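Can It Do the Laundry Yet?
A gallery of chores, with grades

Every November for as long as I have been writing about machines, somebody has sent me a clip of one folding a towel. The towel is always square. It is always on a table, a clean one, with nothing else on it, and the clip always stops before the second towel. I have watched 71 of these. My own towels, meanwhile, continue to be folded by me, badly, while I talk on the phone.

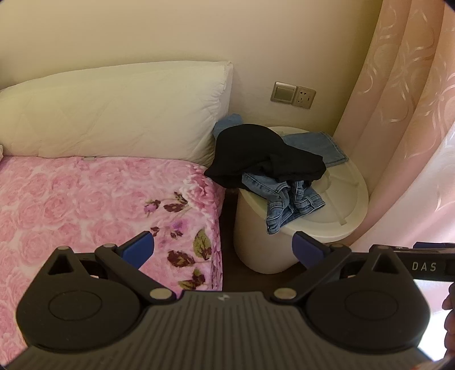
So this year I started asking people who build the things to stop showing me towels and talk about bedrooms. Laundry in most homes doesn't begin as a neat stack waiting on a table. It begins as pants on top of the hamper, where they landed at the end of a day, a few inches from the place they were supposed to go. Any ten-year-old can tell you what should happen next, and so can any ten-year-old's parents, repeatedly.

The gallery is short because the chore is short. Clothes go in the bin. I asked for opinions on each part of the job and got more than I wanted.

Getting the lid off
There is a pile of clothes on the lid. A person scoops the lot up in one arm, lifts the lid with the other hand, drops everything in and goes to find out what's burning in the kitchen. A machine with one gripper has to put the clothes somewhere first. Mikkel Ragnarsson, whose outfit Oddsson makes arms for small bakeries and would like to make them for everybody else, told me the bed is the obvious place. I asked what happens when the clothes slide off the bed. "Then they are on the floor," he said, "and you have a different chore." Grade: C.

Telling one garment from two
Jeans over jeans under something black and crumpled. I can sort that out by pulling. Machines would prefer to know beforehand, and denim lying on denim doesn't give them much to go on. Dark knits are worse: folds disappear, sleeves disappear, and the software sees a hole in the world with a collar. Hinata Arai has spent two years on fabric at Rusudel and is the most cheerful pessimist I met. Her advice to homeowners who want a robot soon is to buy stripes. Grade: D, with a plus for effort.

Picking up the jeans
This part goes better than I expected. Jeans are stiff, they have seams like handrails, and they don't mind being pinched. Two padded fingers coming together on a waistband will hold it nine times out of — well, I was promised a number and never received it. The trouble starts on the way up, when a leg catches on something and the rest of the pair decides to come along later. Grade: B.

Not picking up the blanket
A skill I had never thought of as a skill. If your bedding has flowers on it, and the flowers are pink, and they run right up to the edge of the work, the machine has to decide that all of this is scenery. Inger Kragh tests household equipment for a living and once watched a prototype from Jirix put an entire bedspread in the wash, very gently, after ignoring the sock on top of it. She says it was the best grasp she saw all day. Grade: C minus.

The gap beside the bed
Every bedroom has one. Ours holds a paperback, a charger and I would rather not say what else. It's narrow, it's shadowy at the back, and a human arm goes down it with some complaint. The arms I have seen either don't fit or fit once. Vilhjálmur Hviid, who fixes them, calls it the most expensive four inches in the house. Grade: incomplete.

Curtains
Shiny ones, lit from behind, with a pattern woven in. They move when the window is open. They hang next to the thing you want. I asked three engineers about curtains and all three sighed in the same key. Grade: see me after class.

Learning to do any of it
The current fashion is to have people do the chore while holding the robot's hand, so to speak: you carry a gripper around the house, squeeze, drop, squeeze again, and the machine is supposed to pick up your habits later. Mahtab Mousavi runs a program like this in Flatcombe and asks for 1,000 tries per chore before she'll discuss results. One of her people told me he now tidies his own place the same way, with two fingers, and that his wife has asked him to stop. I like this approach more than the towel videos. It at least requires somebody to go into a bedroom. Whether the machine learns the tidying or just learns the hesitating, I couldn't tell you. Grade: pending.

Where that leaves us
On 25 Jun 2026 I asked everyone above for a date when I could leave my jeans on the hamper and find them inside it. The guesses ran from two years to a long silence. Mikkel said two. Inger was the silence, though she did offer to come over and do it herself if I'd make lunch.

Next up is the dishwasher, loaded by somebody who believes bowls go on the bottom. If you have strong views about bowls, send them now. I've already had 77 messages and they are not kind to one another.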